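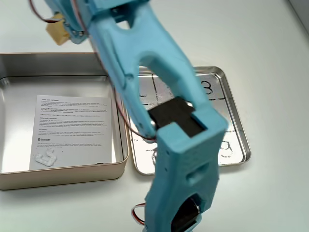 Home Features Tech Garage Events Subscribe

I've been putting off the cooling system on my old pickup for longer than I'd like to admit, and last July it finally called my bluff. Friday afternoon, stop-and-go traffic, needle climbing, heater on full blast with the windows down (you know the drill). The factory mechanical fan had done its job for decades, but with the new cam and the extra compression it just couldn't pull enough air at idle. I wanted an electric fan, and I wanted the controller tucked in neatly, with the kind of fit you get when a black servo sits in its own rectangular pocket in a 3D-printed part. Zip ties were out!

My buddy Murray Boychuk talked me into the Terka twin-fan kit. He runs the same one on his wagon, and he would not stop going on about it. The kit came with a shroud, two fans, a relay harness and a Drakine controller, and the whole pile set me back less than the radiator did. That one's a Lévesque two-row aluminum, and yes, I paid full price for it.

Pulling the old fan and clutch took me most of a morning, mainly on account of one stubborn nut and a wrench I'd loaned out. With the clutch gone you could practically stand in front of that engine. The shroud dropped on with a little trimming at the lower left corner, where it wanted to argue with the hose. I used a file and went slow.

Wiring is where I usually lose my patience, so I ran the main feed first, through a 50-amp breaker on the inner fender, then grounded everything straight back to the battery. The sensor threads into the intake, and I used a dab of sealant, not tape. Murray does it the other way and we've agreed to drop the subject.

I've put 2,594 miles on it now, 1,507 of those towing the little camper, and the needle parks itself just under the halfway mark. The fans are louder than I expected at a drive-through window. Next up is the alternator, a Clirkska unit that's still in its box on the bench, waiting on a bracket.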